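4. Printed T-shirts and the decision to keep

4.1 Why T-shirts were treated separately

In the first round of the wardrobe study we recorded all short-sleeved tops under one heading. This turned out to be a mistake. Households in both Curkcombe and Tornard spoke about printed T-shirts in a different way from plain ones, and the difference was lost when the two were put together. A plain T-shirt was usually described by its use: for work, for sleeping, for under a sweater. A printed one was more often described by where it came from or by what was on it. For the second round we changed the form and gave printed T-shirts a page of their own.

The revised form was based on the Mladenović inventory sheet, which lists each garment on a line with its age, source, last wear and present storage place. We added a column for the kind of print and a column for its condition. The kinds were text only, picture only, text with picture, and all-over pattern. Condition was scored by the interviewer on a four-step scale that ran from "as new" to "mostly gone." The person who owned the shirt was asked to give a score on the same scale before hearing the interviewer's.

A total of 630 households completed the second round. Between them they listed 1,824 printed T-shirts. Shirts belonging to children under twelve were left out, as they were in the first round, because they are passed on for reasons of size and not much else. Team uniforms still in use were also left out. Old team uniforms were counted.

4.2 What counts as a print

Interviewers raised the question of borderline cases early on. A small logo on the sleeve is printed, but few owners would call the garment a printed T-shirt. After a trial in Curkcombe we settled on a simple rule: the print had to be larger than the owner's hand when laid on the cloth. Embroidery was left out. Prints that crossed a seam were included if the larger part was on the front or the back panel.

The rule worked well for most garments. It worked less well for designs with uneven borders, such as splashes or brush marks, where the color breaks up toward the edge and the shirt fabric shows between the parts. In these cases the interviewer measured the widest solid area and ignored the rest. Nisha Nautiyal, who trained the interviewers, checked a set of these measurements against the owners' own and found that the two disagreed in only a small number of cases, nearly always on very faded shirts.

Figure 1. Floral print with an irregular border on black fabric.

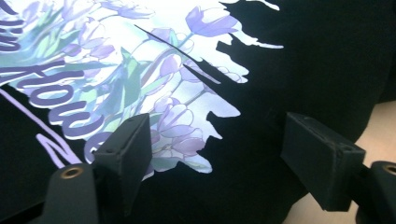
Scoring the condition of a print was harder than measuring it. Owners and interviewers tended to agree on shirts at the two ends of the scale. In the middle they did not. Owners gave the better score far more often than the interviewers did, and this was true in both towns and in all age groups. When we asked about this in the follow-up talks, several people said that they had scored the shirt as they remembered it. One man in Tornard gave "as new" to a concert shirt on which the dates could no longer be read, then laughed and changed his answer. We kept his first score in the data.

For the analysis we used the interviewer's score as the measure of condition and the gap between the two scores as a separate measure, which we call the owner gap. Salinas and Leemans (see Section 2) used a similar gap for household tools and found that it grew with the length of ownership. Our results for T-shirts point the same way, but the pattern is weaker, and it disappears when gifts are taken out.

4.3 Kept and worn, kept and not worn

Each shirt was placed in one of three groups. "Active" shirts had been worn outside the home in the past year. "Home" shirts had been worn only for sleep, cleaning, painting or similar tasks. "Resting" shirts had not been worn at all in that time. Owners were asked to think back to the previous February, which most people could place without trouble because of the cold spell.

The resting group was larger than we had expected. Together with the home group it took in nearly 1,000 shirts, so that fewer than half of the printed T-shirts on the list were being worn in public. For plain T-shirts the share in active use was much higher, and plain shirts in the resting group were usually there by accident – forgotten in a suitcase or left behind by a grown child.

The reasons given for keeping a resting shirt were open answers, coded later by two readers. Velimir Georgiev and Arben Dimitriou did the coding separately and then met to settle the differences. The most common reason was a link to a person or an event. After that came the hope of wearing the shirt again, and then the print itself. People in this last group said that they liked the design, or that they could not find another one like it. A fair number said both that they liked the print and that they would not wear it.

Dark shirts came up often in these answers. Owners said that a design looked stronger on black and that the cloth hid stains, which made it easier to put off a decision. Some also said that black shirts went gray in the wash and that this was what moved them from active to home use, even when the print had held up. We did not record cloth color in a systematic way and cannot say how common this was. A later study should include it.

4.4 Sorting at home

The second half of each visit was given over to sorting. The person was asked to take the printed T-shirts from wherever they were kept, put them on a table or bed, and divide them into those to keep and those to let go. Interviewers did not suggest an order and did not handle the clothes. Most people began with a shirt they were sure about. Few finished in under half an hour, and the larger collections took well over an hour.

Laying a shirt out flat made a difference. People who sorted from a folded pile made quick choices and often went back on them. People who opened up each shirt on a table took longer, talked more, and changed their minds less. We do not want to make too much of this, as the choice of method was left to the household and those with a large table may differ in other ways as well.

Figure 2. Black T-shirt with a printed chest graphic, and an empty white plastic basket, on a wooden table.

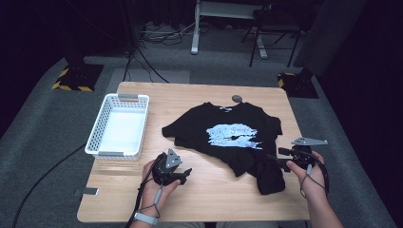 Containers also played a part. When a bag or basket for the discarded items stood within reach, people let go of more shirts than when the discards were stacked on a chair or on the floor. Several said that a shirt on a chair still felt like theirs. In Tornard, where the Grema secondhand shop collects from the door, many households already had a bag in use, and it was often half full when the visit began. In Curkcombe the nearest drop-off point is at the edge of town and fewer homes had a bag ready.

After six weeks we called each household and asked what had become of the discarded shirts. In Tornard most had left the home. In Curkcombe a large part was still there, and some shirts had gone back into the drawer. Resting shirts went back more often than home shirts. Those with a print scored in the upper half of the scale went back most often of all, whatever their age.

4.5 Limits of the second round

The visits were made during the day and in the early evening, so people who work late are likely to be missing from the sample. One person answered for the whole household in most cases, and that person may not have known much about shirts belonging to others. We also have no record of shirts thrown away shortly before the visit. Two households told us they had cleared out a closet the evening before we came.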